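Chapter 4
Sponges and Other Simple Cakes

When I first taught the evening baking class at Nurkent, I used to begin with bread, on the grounds that bread is cheap and forgiving. My colleague Irina Stoica talked me out of it over a very long cup of tea. People come to a baking class wanting cake, she told me, and they may as well have it (she was right, and our numbers went up the following September). So we shall start with a plain sponge, and you will be pleased to hear that it needs only four ingredients and a bit of elbow grease.

A sponge is really a great many small bubbles held in place by egg and flour. Everything you do in this chapter, from warming the eggs to folding in the flour with a big metal spoon, is a way of getting air into the bowl and then keeping it there.
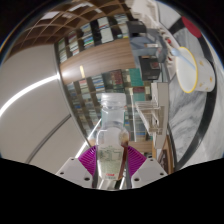
Flavourings go in early, with the eggs and sugar, so that you won't need to stir again once the flour is in. Lemon zest is my own favourite, though vanilla is lovely too, and half a teaspoon is plenty for a small cake.

Weigh your eggs in their shells before you begin. If they come to 87 g, you will want 87 g of sugar and the same of flour, and you can scale the whole thing up quite happily from there.

Before you start, you should be able to:
line a round tin with baking paper
separate an egg cleanly
use your oven's middle shelf and know whether it runs hot

4.1 Whisking eggs and sugar

Put the eggs and sugar in your largest bowl and set it over a pan of gently steaming water.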